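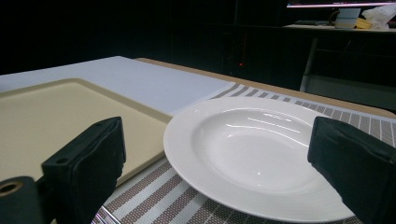 Rimmed soup plates or plain bowls for a table of eight? And what goes under them?

Posted by Marnie_in_the_hall

Okay, dinner people, I need opinions. My mother-in-law is passing her everyday dishes on to me and the part I keep going back and forth on is the soup plates. White, wide flat rim, deep in the middle, with a little raised texture you can feel when you run your thumb around it. I love them. My husband says they're a waste of shelf space and that soup goes in a bowl, end of story.

We have eight people coming in November and I'm doing a squash soup first and then a roast. My table is a plain light one and I have striped woven placemats, brown and taupe with some white and pale gray running through. I also have a big cream plastic tray I was going to use to carry things out from the kitchen, and I can't decide if that's handy or tacky.

So:
Do you put a soup plate right on a woven mat, or does it need a dinner plate under it?
Will soup go cold faster in a wide one? (He says yes. He says it a LOT.)
And how do you get the crumbs and drips out of a woven mat? Mine have those tiny checkered gaps and they eat everything.

I have one closed cabinet and one open shelf, so if I keep the soup plates, something else has to go. Right now that something is a stack of pasta bowls from Sikton that I bought on clearance and never much liked. Thanks in advance!

Ghislain Paquette

Keep the soup plates! I've had a set of rimmed ones for most of my married life and I use them for everything, soup least of all. Pasta, stew, risotto, a big salad, cereal when everything else is in the dishwasher. If those Sikton bowls are mostly doing pasta duty then you've found your shelf space right there.

Your husband has a point on the temperature, I'm sorry to say. A wide shallow pool of soup cools off faster than a deep bowl of the same soup. What I do is warm them. I put the oven at 200, turn it off once it gets there, and leave the stack in while I'm toasting bread on the stovetop. Check that your set is okay with that first, older dishes with fine cracks in the glaze can be fussy. If your oven is full of roast (mine always is), fill the plates with hot tap water and let them sit on the counter a few minutes, then dry them and ladle right away. Works nearly as well and it's less juggling.

As for what goes underneath, at my house it's straight on the mat for family and a dinner plate under it for company. The dinner plate gives you somewhere to park the spoon, and when you clear you pick the whole thing up without your thumb going in anybody's leftovers. The rim helps with that too, you've got something to hold. For a roast after, though, I'd take both plates away and bring the dinner plates back out warm with the meat on them, otherwise folks end up with a soup ring under their potatoes.

I'd use the tray and not worry about it. I carry two soups at a time, three if I'm feeling brave, and I only fill to where the bowl part starts to open up into the rim. Put a damp dish towel flat on the tray first so the plates don't skate. I learned that one with a pot of borscht and a beige carpet at our old place on Alcombe, and there's still a rug over that spot as far as I know.

tinkerbelle_156

bowls. sorry. rims chip

DotWaria

I can help with the mats! Mine are the same kind of weave and I have three kids, so I've tried most things. It depends what yours are made of, so look for a tag. If they're vinyl or some other plastic strip, take them outside and whack them against the railing, then lay them in the bathtub with warm water and a squirt of dish soap. Go over them with an old soft toothbrush, along the weave and then across it. Rinse, roll them in a towel, and dry them FLAT. I hung mine over the shower rod once and they had a hump in the middle all winter.

If they're paper or grass or anything natural, don't soak them. Vacuum with the brush attachment and dab at spots with a barely damp cloth.

For squash soup I'd get to any drips that same night, before you go to bed, even if the rest of the kitchen waits till morning. It sets like orange glue and on the white stripes you'll see it.

Also I'm with Ghislain on keeping the plates. If you put them on the open shelf, slip a paper towel or a coffee filter between each one and you won't have so much trouble with chips.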